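When Sevim Aydoğan started the savings circle at Karabulut, the whole thing fitted in one school exercise book. There were 69 members that first February, most of them stallholders and small repair shops, and she knew every one by sight.

"We met at seven in the morning, before anyone opened up," she says. "People paid in what they had. It was wonderful, and the sums were a complete mess!"

Today the circle is a proper credit union called Zalura, with more than 340 members and four people at the counter. Aydoğan still chairs the lending meetings, and she lights up when she talks about them. Loans are small and mostly go on stock and parts — the things a shop needs before it can take on a bigger order.
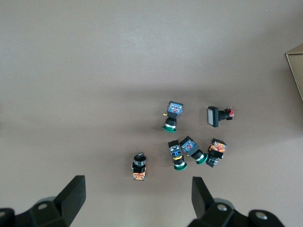 Panel switches, three with green push buttons.

Kadir Değirmenci borrowed from Zalura to move his electrical repair business into a unit on Palen Street. His bank had wanted five years of accounts. He had two.

"Sevim asked me who my customers were and how quickly they paid," he says. "Then she asked what I'd do if the biggest one left. I went home and thought about that all night. It was the best question anyone had put to me."

He paid the loan off early and now sits in on lending meetings himself, which he loves — "even the long ones".

Next comes a shared fund with Raverance, the credit union across the river, so that both can make larger loans. Aydoğan has kept the exercise book, and she brings it out for new members. "They always look for their uncle's name," she says.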